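## Part 3: Running the cube handoff in the simulator

I wrote this section after our Thursday club meeting, so it assumes you've done Parts 1 and 2 and the Harholm room already loads on your laptop. If it doesn't, go back and fix that first (I know, I know).

1. Open the Gudlow launcher and pick **Two Arm Handoff** from the task list. The first load is slow on the school laptops, so go get a snack!
2. Type 913 in the seed box. We all use the same seed for practice, and then when your cube does something weird the rest of us can make it do the same weird thing.
3. Set the step limit to 4,000. I used to run it lower and kept getting cut off halfway through the pass.
4. Press **Reset**, then **Play**. Leave the speed slider alone for your first run.
5. Switch to the wrist view with the V key. You get a close, tilted look at the grippers, and the walls lean like crazy. You get used to it.
6. Drive the holding arm in until the red cube is over the other hand, then let go of the keys for a second before you line up the fingertips.

> **Note:** If the cube jitters when both hands touch it, lower the grip force one notch at a time. Up to 3 notches is fine. Past that mine just slides right out.

> **Caution:** Don't hit Reset while you're recording. It wipes the run and there's no undo. I lost my best Dement Cup practice run that way and I'm still mad about it.

7. Before you close the second gripper, compare your view with mine. The cube doesn't have to sit perfectly square, but you want a fingertip on each side of it from where you're looking.

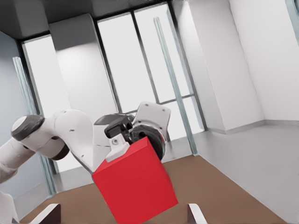
*Fig. 3: Wrist view, red cube held by one hand, the other hand's fingertips at the bottom.*

8. Close the second gripper, wait a beat, then open the first one. Back it away slowly!
9. Save the run to the Raju folder with your initials and the seed in the name.

Scoring is in Part 4.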